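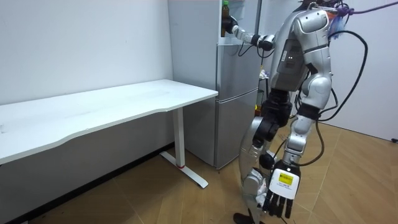
Apr 16, 2021

So the Trindena and Corkell thing is happening. I've had three texts and an email from my aunt asking what it means for the radio station she listens to in the kitchen, so I figured I'd put everything I think in one place and then just send people the link.

Quick background if you don't follow this stuff the way I do (and why would you). Corkell owns 16 radio stations, a handful of small-town papers and the cable system that serves most of the valley. Trindena owns a lot more of everything, mostly out west. Trindena is paying $200 million, part cash and part stock, and it takes on Corkell's debt too. The press release came out before breakfast and used the word "storytelling" four times. I used to write press releases for a living, so I'm allowed to wince at that.

I worked at Corkell for six years, in ad sales and then in what they called affiliate relations, meaning I drove to places and had lunch. I left in 2014 and I still own a small pile of the stock from the employee plan. Small as in it might pay for a new furnace. I'm telling you that up front so you can decide how much salt to take with the rest of this.

My first reaction was that the price is low. Corkell turned down a better offer in October, when a private fund came sniffing around, and the family that controls the voting shares said the company wasn't for sale at any price. Six months later it has a price! What changed in between? The cable side had a rotten winter. People have been dropping TV packages for years, but this was the first time the broadband sign-ups didn't cover the loss, and when that line goes the wrong way the banks start calling more often. I've seen that movie from the inside and it's not a fun one. You find out the good coffee is gone, then the travel budget, then one morning there are strangers in the big conference room with the blinds shut.

The second thing I noticed is what Trindena talked about on the call with investors. I listened to the whole thing while cleaning out the hall closet, so my notes are on the back of a vacuum cleaner warranty. Cable got maybe 20 minutes. Radio got one question. The papers got a single sentence, and that sentence had "review" in it. Meanwhile they went on and on about Nkosi, which is the streaming service Corkell bought half of a while back when everyone was buying half of a streaming service. Nkosi has local high school sports, church services, some cooking shows and a truly huge library of old regional news footage. I always thought it was sort of a hobby. Trindena clearly thinks it's the prize.

And you know what, I can see it. High school sports is the one thing people around here will pay for without grumbling. My neighbor canceled every service he had last year except the one that shows his grandson playing linebacker. If you own the cable line into the house, and the radio station that talks about the game all week, and the app the game is on, that's a pretty nice setup. The old footage is worth something too, although whoever has to sort through it has my sympathy. I remember tapes in that building labeled just "parade." 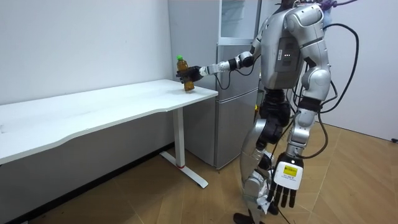

Will the local radio stations keep their own morning shows after the sale?

For the first year they should, because the agreement says on-air schedules stay as they are until the two companies finish combining their sales teams. After that there's no promise in writing, and Trindena has moved to shared morning shows in several of the smaller markets it bought before.

I know that's not the cheery version. I went back and looked at what happened when Trindena bought the Undby group, since that was close in size and also had a mix of radio and cable. The bigger stations did fine. One of them even got a new transmitter, and I'm told the signal finally reaches the far side of the lake. The little ones kept their call letters and their weather and lost pretty much everything else. You'd hear a host say good morning in a way that could have been meant for any town in the country. Then again, a couple of those stations were going dark anyway, and a shared show beats static. I go back and forth on this. If you had asked me when I was selling ads for a station with one bathroom and a raccoon problem, I would've taken the shared show and a new roof.

The part that bugs me most is the papers. There are 467 people at Corkell according to the filing, and by my count from the old days a decent chunk of them work on the print side, counting drivers and the people at the plant. The filing says "cost savings" will come from "overlapping functions." Trindena doesn't own any newspapers. So what's overlapping? Accounting, sure. HR, sure. But when a buyer doesn't have a business like yours and only gives it one sentence on a call, that usually means it's going to be sold again, and the next owner is going to be whoever is willing to take it. If I still worked over there I'd be updating my résumé tonight, and I'd be doing it on my own laptop.

Somebody asked me in the comments last time whether regulators could stop it. They could slow it down. The cable franchise agreements have to be transferred town by town, and some of those town boards have been mad at Corkell since the great channel reshuffle (we do not speak of it). I'd expect a few of them to squeeze out some goodies. Free service for the library, a better camera setup for the town meeting channel, that sort of thing. The radio licenses need approval too, but the two companies don't overlap on the dial anywhere I could find, so I don't see a big fight there. My guess is it closes before the leaves are down.

Then there's the stock part of the deal, which I had to read twice — okay, three times. Corkell holders can choose cash or Trindena shares, but if too many people pick cash, everybody gets cut back and handed some shares whether they want them or not. Trindena's stock dropped the day of the announcement and hasn't come back much. That's normal for the buyer in one of these. It still means the number in the headline isn't quite the number anymore. If you've got shares from the employee plan like me, look for a fat envelope with an election form in it, and please don't toss it thinking it's junk mail. If you don't send the form back they pick for you, and I'm betting they don't pick the way you'd like.

I'm going to ask for cash. I have nothing against Trindena, but I've already had one media stock turn into a furnace and I don't need another one turning into a toaster. A former coworker is going the other way and taking every share she can get, on the theory that Nkosi gets spun off within two years and she wants to be holding it when it does. She was right about the satellite business and I was wrong, so make of that what you will.

What I keep thinking about, for some reason, is the lobby. Corkell had this awful brown lobby with a model of the first transmitter in a glass case and a little card next to it that had been typed on a typewriter, with one letter sitting higher than the rest. Every new hire got walked past it. I must have walked past it a couple thousand times and I couldn't tell you one thing the card said. I hope whoever packs up that building grabs it. Trindena says headquarters "will be evaluated," so I'm assuming the building goes.

Anyway, for my aunt: your kitchen station is fine through the winter. Your cable bill will come from a different name and will probably have a new fee on it with a friendly title. Call and ask them to take it off. Be nice to the person on the phone, they're having a worse month than you are.

I'll write more when the full proxy is out, especially the section where they list every meeting that led up to the deal. I love that section. It's the only place you find out who walked away from the table and then called back the next day. If anyone reading this was at Undby during that sale and wants to tell me how the benefits switch went, my email's in the sidebar, and I won't use your name.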